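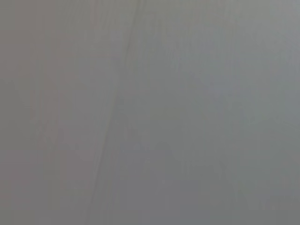 Progress report to the Erurlow Fund: wrist-camera perception and grasp planning

By Yareli Villaseñor
Aug 27, 2026
7 min read

Araceli Cervantes asked for a shorter report this time, with fewer graphs and a plainer account of where the money went. Most of it went into software that decides when to stop trusting other software. I'll try to make that sound like what we proposed.

Where we left off

The last report ended with the planner, Mokgethi, able to pick a part from a mixed bin and put it in the right tray, provided the bin was tidy and the part was not lying against a wall. It also ended with me promising that the wall problem was small. It was the whole of the period's work. I withdraw "small".

Mokgethi plans from two sources. The overhead camera gives it the layout of the bin, and the wrist camera corrects the last stretch of the approach, when the arm itself gets in the way of the overhead view. On paper this is a sensible division of labour. In practice the overhead camera goes blind just as the wrist camera gets too close to focus, and for the last bit of every approach the planner was steering on a picture of nothing much. The old code took that picture and produced an answer anyway. It had excellent manners and would never leave a question unanswered.

What the close-range frames were doing to us

We pulled 3,827 wrist frames out of the logs and sorted them by hand. Each one went into a usable or an unusable pile, with a note on what the detector had claimed to find in it. It was dull work and the most useful thing we did all period.

The unusable frames are mostly grey. Some have a soft dark line through them that could be a seam or a fold or the place where two surfaces meet, and you can stare at one for quite a while without getting any further. The detector did not share our doubts. Give it a blurry diagonal and it would report the edge of a part, fit a pose to it, and hand the pose on with a confidence score I would be embarrassed to put on my own birthday.

The score was the root of the trouble. It had been trained on frames where there was always something to find, so it had learned to rank candidates against each other, and had never been shown a frame where the right answer was "none of them". A weak candidate with no competition scored beautifully. Mokgethi then moved its grasp to suit. Most of the time the change was slight and the grasp worked anyway, which is how this survived so long without anyone catching it. Near a wall, slight was enough to put a finger into the side of the bin.

What we built

The main piece is a gate that sits between the wrist camera and the pose correction. We called it Sumel. It looks at each frame before the detector does and decides whether there is enough in it to be worth an opinion. It measures local contrast at a few scales, checks whether any line it finds is sharp enough to be located, and compares the frame with what the arm's position says the camera ought to be seeing. If the frame fails, the detector never gets it, and the planner carries on with its last good estimate and a growing error margin.

The growing margin matters more than the gate. Earlier, an estimate was either current or missing. Now it ages. As the arm moves on without a fresh frame the margin widens, and once it is wider than the clearance around the gripper, the arm stops and backs off to a distance where the camera can focus. Then it looks again. The control side of this was fiddly because the retreat has to follow the path the arm came in on, and our first version took a shortcut through the bin wall. In simulation, I'm glad to say.

Our first attempt at the gate was a plain blur threshold, and I'd like it recorded that I argued for it. It took an afternoon to write. It also threw out every frame of a smooth, featureless part, since a sharp picture of a plain surface and a blurred picture of anything look much the same to a blur threshold. Comparing against the expected view fixed most of that. The rest is under known problems.

The second piece is tooling. We have a replay viewer now, called Plandevby after a typo in a branch name that was then merged, documented and put on a slide. It steps through a logged run and shows the wrist frame, the overhead frame, the planner's belief and the command sent to the arm, all lined up on one clock. Lining them up uncovered a separate bug: the wrist frames were being stamped when they arrived at the computer and not when they were taken. Under load the difference was large enough that the planner was correcting the arm's position using a view from somewhere it had already left. Two of the wall collisions we had blamed on the detector belonged to this instead. We have apologised to the detector by retraining it.

Retraining

The new training set includes 3,000 frames labelled as containing nothing that can be located. Choosing them was harder than it sounds. Two of us labelled each one separately and the disagreements were nearly all frames with a faint line or a darker smudge, where one person saw a part and the other saw weather. We settled on a rule: if you can't put a cursor on the edge and defend it to the other person, the frame is labelled as nothing. It's a strict rule and it costs us a few frames a machine might well have used. I would take that trade again.

With the new set, the detector's score has started to mean something on bad frames. It still isn't a probability, whatever the variable name says, and I have renamed the variable.

Results

We ran 100 picks against the wall of the bin, the case that used to fail, with the gate and the ageing margin both switched on. There were no wall contacts. There were 2 picks that never finished, both for the same reason: the arm backed off, looked, approached, lost the view, and backed off again until it hit the retry limit. Watching this is like watching someone leave the house and go back to check the stove. It is safe, and it is not picking.

The cost is time. A pick with a retreat in it is plainly slower than one without, and near a wall most picks now have one. In the open part of the bin nothing has changed, because the overhead estimate is good enough there that the margin never catches up with the clearance. I haven't put a cycle time in this report. The retreat speed is still set low from when we were nervous, and any figure I gave you would mostly be a measure of our nerves.

Known problems

Plain parts are still the weak spot. A flat, matte part seen square-on gives the gate very little, and it will sometimes turn down a frame that a person would accept. We would sooner it erred that way, but it does mean extra retreats on exactly the parts that are easiest to hold.

The expected-view check relies on the camera calibration. If the bracket gets knocked, the expected view is wrong, and the gate starts refusing good frames with great conviction. At present the only symptom is that the arm becomes shy. Plandevby can flag this after the fact, and we want the running system to flag it as it happens.

The retry loop needs a second idea. Approaching from the same direction and hoping for better is a strategy I recognise from other areas of my life. The planner can already generate approaches from other angles; it just isn't asked for them after a failed look. This is the first job on the list.

Changes to the plan

The proposal had us starting on transparent parts this period. We haven't. A system that invents edges on a grey surface has no business near clear plastic, and I would rather tell you that now than show you a very good demo of it. I'm asking to move that work to the next period and to put the hours into alternate approaches and the calibration alarm.

No extra money is needed for this. The line for a second wrist camera is unspent, and I'd like to hold it until we know whether a camera with a closer focus would do more good than more code. Araceli has pointed out that I have now written a great deal of code to avoid buying a lens. The comparison she suggested is fair and I have agreed to run it: same picks, same bin, closer-focusing camera, gate on and gate off.

Next

The alternate approaches come first, then the calibration alarm, then the lens comparison, which needs the other two working or it won't tell us anything. I expect to have all three ready for the November review. The labelled frames and the labelling notes are in the shared project folder, along with the replay logs for both unfinished picks. If anyone at your end opens the logs, start from the second retreat. The first one looks normal, and so did we until we saw the second.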